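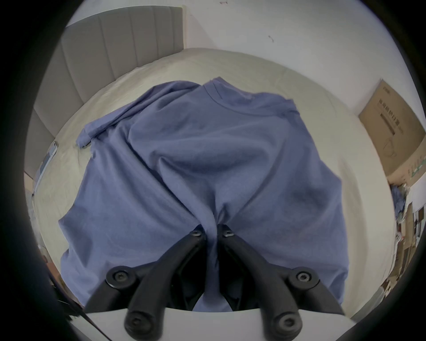 Building a Two-Finger Hand Gripper and Teaching It to Handle a T-Shirt

Posted 14/05/2023 in Workshop Projects

I started on this gripper back in December with a drawer full of screws, a printer that needed a new belt, and the cheerful idea that I would be finished before the weather turned. Well, the weather turned twice. But it works, I use it nearly every week, and enough people at our shared workshop have asked for the steps that I finally sat down to write them out properly.

The project goes by the name Iston, after the street the workshop is on. It is a hand-held gripper: you hold the body, you work the fingers, and a wide-angle camera records what the fingers are doing. Later on you can use those recordings to train an arm, but you don't need an arm to build this or to enjoy it. I went a good long while without one.

What you will need

Printed parts for two linked fingers, plus the body. I print the fingers in black and the body in white, mostly so I can tell the pieces apart in the bin.
Hex-socket screws and the matching keys (buy a spare key, they wander off).
Two soft inner pads.
A wide-angle camera with its own storage.
A bed with a plain sheet, or any big soft surface.
One cotton T-shirt that you have no strong feelings about.

My files are in the Zasbridge parts library as build 397. If you already have the older set, build 948 has the same fingers with a shorter body, and everything below still applies except for the length of the base screws.

Step 1. Put the fingers together

Lay the links out flat, left finger on the left and right finger on the right, before you pick up a single screw. They are mirror images, and I can tell you from my own experience that it is possible to build two left fingers and only notice when you try to close them.

Start at the base and work toward the tip. Tighten each pivot until it just stops moving, then back it off a little at a time until the link swings under its own weight. Take your time here. A stiff joint will drag its whole side behind, and then the tips meet off center and you end up pinching with one edge.

Once both fingers are on the body, open and close them slowly twenty times or so and watch the tips. If one side arrives early, loosen the middle joint on the slow side before you touch anything else.

Step 2. Fit the pads

Stick the pads on the inner faces with the tapered ends toward the tips. Press them down hard and leave them overnight - I know, I know, but the glue really does want the night. The pads do most of the holding. Bare printed plastic slides right off thin cotton.

Then check the gap. With the fingers nearly closed you want a thin, even slit that runs straight up between them. If it is wider at the top than at the bottom, take one pad off and set it again while the glue is still fairly fresh.

Step 3. Mount the camera and look at the picture

Bolt the camera on behind the fingers so that it looks out over them. You want both tips low in the middle of the view and plenty of bed beyond them. Any wide lens will bend the straight things in your room, so don't fuss over that. What matters is that the tips stay in view through the whole squeeze, from fully open to fully shut.

Record a minute of nothing much. Walk up to the bed, point the fingers at the middle of it, close them, open them, back away. Watch it on a big screen if you can. A loose camera mount shows up right away as a little shiver every time the fingers meet, and it is so much nicer to find that now than after an afternoon of folding.
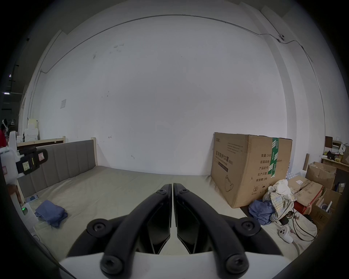

Do I need to clear the whole room before I record?

Clear the part of the surface you are going to work on and leave the rest alone. A bit of ordinary household mess around the edges is good for the recordings, because any arm trained on them will have to live with ordinary household mess too. I do move anything that might catch a sleeve, and I keep cables out from under my feet.

Step 4. Practice the pinch

Now for the fun part! Drop the shirt on the bed in a heap and try to pick it up. You will probably miss the first few times, since the tips are a good way out from your hand and your eyes need a while to believe it.

Come in low, with the fingers open a little wider than you think you need. Press down gently so the cloth rises between the tips, then close. You are after a small gathered fold. If you grab a big fistful, the shirt bunches up and won't spread when you pull.

To flatten a shirt, I pinch near the hem and draw it slowly toward me, let go, then move over to one side and do the same again. Sleeves come last. They like to twist over on themselves, and I find it easier to lift a sleeve by its edge and lay it down than to drag it.

Step 5. Keep your recordings tidy

Give each attempt its own file, from the moment you reach for the shirt to the moment you let go and back off. Keep the clumsy ones in a separate folder. I threw mine away in the beginning and have been sorry ever since, because they would have been a great help in working out where I kept going wrong.

I use a free sorting program called Doltard, which names the clips by session and lets you trim the ends. At last look my folder held 2,108 clips I was happy with, and 3,249 altogether once you add the fumbles.

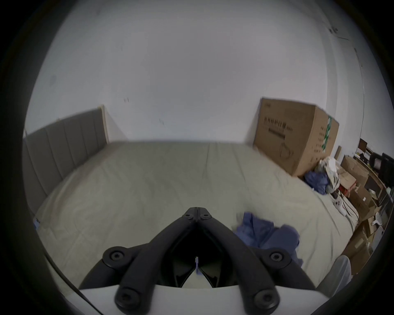 Step 6. Look after the joints

Go over the pivots with a key after every long session. The ones at the base carry the most load and they loosen first. A tiny dab of thread locker helps, but keep it off the plastic, and don't use it on the middle joints until you are completely happy with how the fingers close.

Wipe the pads with a damp cloth now and then. Lint builds up on them faster than you would expect, especially with new shirts, and a linty pad lets go at the worst moment.

If a link cracks, print two and change the same link on both fingers. I changed only one once, and the new part was just enough stiffer that the tips wouldn't line up anymore.

A note on other versions

The Chauhan variant in the same library has longer fingers and a deeper body. It is lovely for towels, and a bit much for shirts. I have built both, and if you are only going to make one I would make the shorter one first and see how your wrist feels after an hour. Mine was sore for two days, so take breaks, and set the thing down between shirts.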